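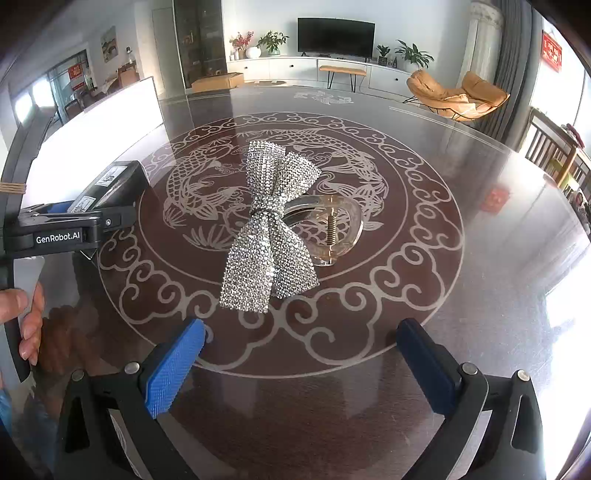

The Grastier Chamber Music Society invites applications for the position of second violin in its resident string quartet for the coming season. The appointment is part-time and covers 9 subscription concerts, with rehearsals held at Wallner House. Sectional work and score study take place in the members' room, at the round table with the etched circular design, where candidates will also meet the players after the audition.

Applicants should have professional quartet experience and a strong interest in music written after 1950. Each audition lasts 40 minutes and includes one movement of a Haydn quartet, a solo work of the applicant's choice, and reading with the ensemble.

Please send a resume, a repertoire list, and two references to Edeltraud Hofstetter, Artistic Administrator. Auditions will be held in January.

Posted 2023-06-05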